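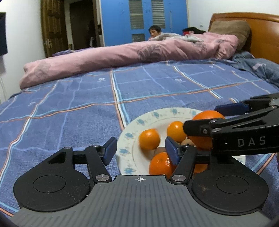 **From:** Danilo Calimlim
**To:** Clarville Fruit Growers list
**Date:** 31/08/2026
**Subject:** Re: longan in a pot, still no flowers

Behrouz Zamani wrote:

> My longan is 12 feet from the back wall and has never bloomed. It gets water every other day and plenty of feed from the garden store. Leaves are gorgeous. Do I need a second tree? My neighbor on Pirkine Road swears I do.

Hi Behrouz and all,

You don't need a second tree! Longans carry male and female flowers on the same panicle, so one can fruit all on its own. I'd look at the water and the feed first. All those gorgeous leaves make me think yours is living too well – mine did exactly the same thing for years while I fussed over it with the high-nitrogen stuff.

What I do now is stop feeding in the fall and let the pot get fairly dry between drinks all through the cool months. Not bone dry, just stingy. Mine stays outside as long as there's no frost coming (I drag it into the garage on bad nights, and my back complains). Last February it finally pushed out flower spikes, and I called my sister before breakfast to tell her.

Once you see spikes, go back to regular water right away or they'll drop. And thin the clusters if they set heavy. I hated doing that, but the ones I left alone stayed tiny and were mostly seed.
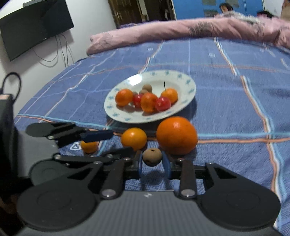
*One longan, shell still on.*

As for picking, taste before you cut the whole bunch. They don't get sweeter off the tree, and shell color fooled me 2 years running.

Does anyone still have the Heydari handout on air layering? I lent mine out and would love a copy before the next swap at Burow Hall. I'm also looking for a bigger pot if somebody has one sitting behind the shed – happy to trade for guava seedlings, I have far too many.

Danilo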